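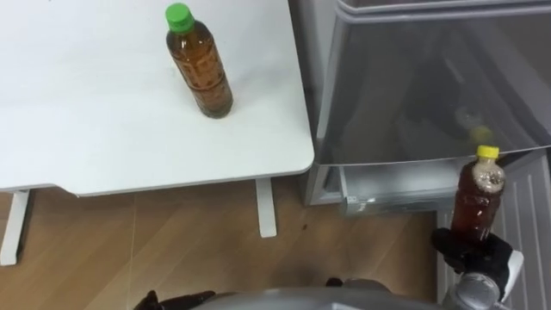

Tea Drinkers at Carretero House Asked to Keep to Their Own Caps

The shared refrigerator at Carretero House has a new house rule, and it concerns bottled tea. As of August, tenants of the building's 14 studios who use the second-floor kitchen are asked to remember the color of their cap before they reach for a bottle.

The rule follows a summer of small grievances. Several people in the building drink brown tea from plastic bottles, and to a thirsty person at eleven at night one bottle of brown tea looks very much like the next. Green caps and yellow caps were being treated as a matter of decoration. A note appeared on the kitchen door. Then a reply to the note appeared, in firmer handwriting, and after that a third party corrected the spelling of both.

Jiahui Qin, who has rented on the second floor for two years and wrote the first note, says she would like it known that hers was the polite one.

"I said 'please' twice," she said. "Somebody underlined one of them."

Under the new arrangement, tea goes in the refrigerator upright, with the cap screwed on all the way. An opened bottle has until the end of the following day, after which it may be poured out by anyone who can bear to do it. Bottles left out on the white table are considered to be in transit. They may stay in transit for 20 minutes.

The table itself got some attention at the tenants' meeting, which was called to discuss the refrigerator and ran long for that reason. It is plain, white and round at the corners, and it shows everything.

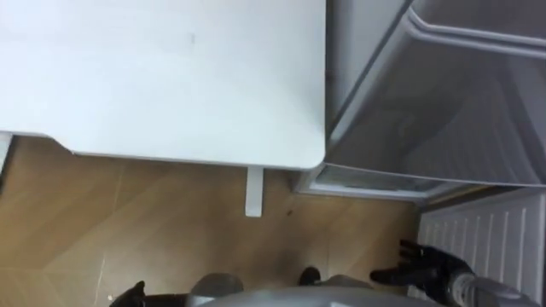

Plirnusar, the firm that manages the building, had offered to supply a tablecloth. The offer was declined after a short debate over who would wash it. A proposal for coasters is still alive, though its supporters have yet to agree on where the coasters would be kept, the leading suggestion being on the table.

The floor did better. Tenants voted to sweep the planks under and around the table every evening, with particular care between the table leg and the refrigerator, where crumbs tend to retire. The broom lives in the hall closet. A rota has been drawn up, and two people have already traded their turns for tea.

There was less enthusiasm for a plan to rent a second refrigerator from Stundum, a local appliance shop. The delivery fee was thought high, and a tenant from the top floor argued that two refrigerators would simply give people two places to look for a bottle that somebody had already finished.

The meeting closed with a discussion of the door code, which remains 1711 despite being known to most of the street. Changing it has been put off until the next meeting, along with the coasters and the question of whether iced coffee is covered by the tea rule.

Qin thinks it should be. She has also switched brands, to one called Kadent, mainly for the cap. She declined to give the color.

The next meeting is in the kitchen at 7 p.m. Tenants should bring their own drinks.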